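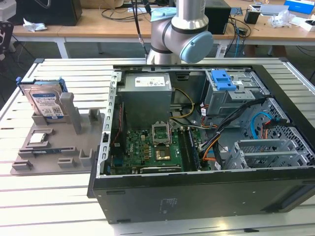 Attachment 1: bench overview. Case open, socket empty, CPU and memory module in the tray.

Ticket 1124
Product: Abugri (pose estimation), Hedo (motion planner)
Site: Fasterthorpe
Opened by: Nga Ngô
Assigned to: Snædís Frandsen
Opened: Jun 27, 2018
Status: Resolved, one follow-up open
Subject: Socket pose jumps between wrist views, Hedo rejects the approach

Nga Ngô wrote:

Hi all! First, the new Abugri build is a huge step up. Tray detection used to be our worst stage and now it just finds the pockets. CPU, memory module, hard drive in its rear slot, all three come back clean from the fixed camera every run. I'm really happy with it.

The trouble starts when we hand over to the wrist camera for the fine pose on the motherboard. The fixed camera gives a good coarse pose for the socket. Then the wrist estimate comes in and the board normal tips over by 20 degrees, sometimes one way, sometimes the other. Hedo takes the new pose, finds that the approach would put a finger through the chassis wall, and aborts with

PLAN_REJECTED: goal in collision (link: finger_left, object: case_wall)

Good on Hedo for refusing, by the way. The goal really is bad.

What I tried so far:
- Redid the hand-eye calibration twice. Residuals look great both times, no change in behavior.
- Restarted the pose node between runs. No change.
- Held the arm still and asked for the pose over and over. It still flips, so I don't think it's a timing problem.
- Went back to the January build. No flips, but it misses the memory slot half the time, so I'd much rather stay on the new one.

Log from the last batch is attached. 548 wrist estimates, 321 of them rejected. Happy to run anything you want on the cell!

Snædís Frandsen wrote:

Thanks Nga, great report, and the held-still test saves us a lot of guessing. If it flips with the arm parked, we can forget about transform lookups.

Could you send one raw wrist picture from a rejected pose? Raw as in straight from the driver, before Abugri crops it. Also please paste your plane_fit block from the config.

Nga Ngô wrote:

Attached, one with the CPU seated. It flips with the socket empty too. Config:

plane_fit:
 source: full_view
 min_inliers: auto
 prefer: largest
 mask_gripper: true
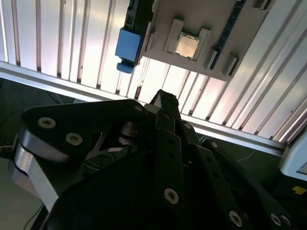
Attachment 2: raw wrist view, CPU in the socket, slatted surface behind the board.

Snædís Frandsen wrote:

Oh, I love this one, the whole bug is in it. Look at how much of the upper half is slats compared with motherboard. You have prefer: largest and source: full_view, so Abugri fits a plane to whatever has the most points, and a lot of the time the slats win. The ribs have dark gaps between them with strong edges, and the matcher is very fond of strong edges. When it settles on them you get their plane back labeled as the board.

Two more things I noticed. The upper part is washed out, and the metal on top of the CPU has a strong reflection, so we're losing points exactly where you'd want them. And the gripper takes up the lower half. Your mask handles that fine, but it does mean there isn't much board left to vote with.

The January build used the coarse pose as a prior for the plane fit. We made that optional in the new one and the default came out off. My fault, I reviewed that change.

Please try:

plane_fit:
 source: roi_from_coarse
 min_inliers: auto
 prefer: nearest_to_prior
 mask_gripper: true
exposure:
 mode: fixed
 step: -1

Restart only the pose node. Hedo can stay up.

Nga Ngô wrote:

WOW. Okay. Changed the plane_fit block first and left exposure alone so we could tell them apart. Flips are gone. I parked the arm at the same pose as before and the normal just sits there, it's beautiful to watch in the viewer.

Then I added the exposure step. The socket frame edges come up much crisper in the overlay and the memory slot match score went up too, which I wasn't even asking for. Hedo planned every approach in the next batch with no rejections.

One small thing: if the coarse pose is missing (I killed the fixed camera driver on purpose), Abugri quietly goes back to full_view and the flips return. Could it refuse instead?

Snædís Frandsen wrote:

Yes, it should, and thank you for breaking it on purpose! I've opened a follow-up for that. The plan is an explicit NO_PRIOR error passed up to Hedo, so the arm holds position and asks for a new coarse pose. The prior will be on by default in the next patch, and the Clidameo config templates get the same change.

Please keep your edited config until then. Closing this one as resolved, and send me the overlay recording when you have a minute, I want to show it to the perception folks.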